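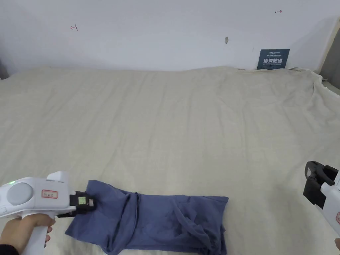 *Department of Housing and Interior Studies, Dalen*

**Figure 3.** White wall with two short red marks drawn by hand and, between them, a small beige object standing out from the surface, probably a wall plug. A cream-colored cloth lies in front.

## 4. What tenants leave on walls

### 4.1 Marks and fixings

The move-out records treat marks and fixings as one item, "wall, other." We separated them for this study. By a mark we mean anything drawn on the surface, usually in pencil, pen or crayon, to show where something should go. By a fixing we mean anything set into the surface, including nails, hooks, plugs and screws. The two often occur on the same wall (Figure 3), but they were rarely made at the same time, and tenants talked about them in different ways.

Of the 73 tenants interviewed, most could say who had put in a given fixing and what had hung from it. Few could do the same for a mark. Marks left by an earlier tenant were often taken for the landlord's, and several people had left them alone for years on the assumption that they showed the line of a pipe or cable. In one Plomik apartment a row of pencil ticks in the hallway had been kept through two repaintings. The tenant believed they had been made by an electrician. Her predecessor, whom we also interviewed, had drawn them for a coat rack that she never bought.

Color affected how a mark was read. Pencil was described as temporary even where it had been in place for a decade. Red was described as official. Tenants who had used red themselves gave practical reasons for it: the pen was in the drawer, or pencil did not show well on gloss paint. None of them had meant it as a warning.

### 4.2 Fixings left in place

Plugs were the most common fixing left behind. Tenants usually took out the screw and kept it, and the plug stayed in the wall. In the Clorarura buildings, where the inner walls are soft plaster over brick, pulling a plug tends to bring some plaster with it, and tenants who had tried this once did not try it again. They said they would rather be charged for a plug than for a hole. The lease makes no such distinction. Both are listed at the same rate, and the inspector decides whether to apply it.

Plugs that stood out from the surface caused more disagreement than plugs set flush. A flush plug can be filled and painted over. A raised one has to be cut or pulled first, and the repair crew records this as a separate job. Holmgren's notes from the Londaris inspections show that raised plugs were entered as damage in nearly every case, while flush plugs were often passed over without comment. Tenants were not aware of this. When it was explained to them, several said they would have trimmed the plug with a kitchen knife.

### 4.3 Repainting

Landlords in all 3 areas repaint in white between tenancies if the budget allows. Interviews with the painters suggest that marks are seldom cleaned off first. A single coat of standard wall paint covers pencil well enough, but red and blue inks can come through within a few weeks, and the tenant moving in then sees a faint version of a mark made by someone else. This accounts for part of the confusion described in 4.1. Painters who had been called back for this reason now seal ink marks before they start. The others paint over them.

The cost of a call-back varies. Where one wall had to be redone, it came to up to 80 percent of the price of the first visit, most of it travel and setting up. The landlords we spoke to had not compared these costs with the cost of sealing.

### 4.4 Limits of the wall records

Inspectors write for the next step in the process, which is either a deduction or a repair order. A mark that leads to neither is not written down. The records therefore undercount marks heavily, and we have not tried to estimate how many were missed. For 21 of the apartments we were able to set the inspection form beside our own notes from the same week. The forms agreed with our notes on fixings but mentioned drawn marks only where ink was involved.

We also relied on tenants' memory for dates. Where two tenants of the same apartment gave different accounts of a fixing, we kept both and coded the origin as disputed. Disputed fixings were more common in kitchens than elsewhere, mainly because shelves had been moved up or down by each household in turn. They are left out of the comparison of lease types in Section 5 but kept in the totals by room.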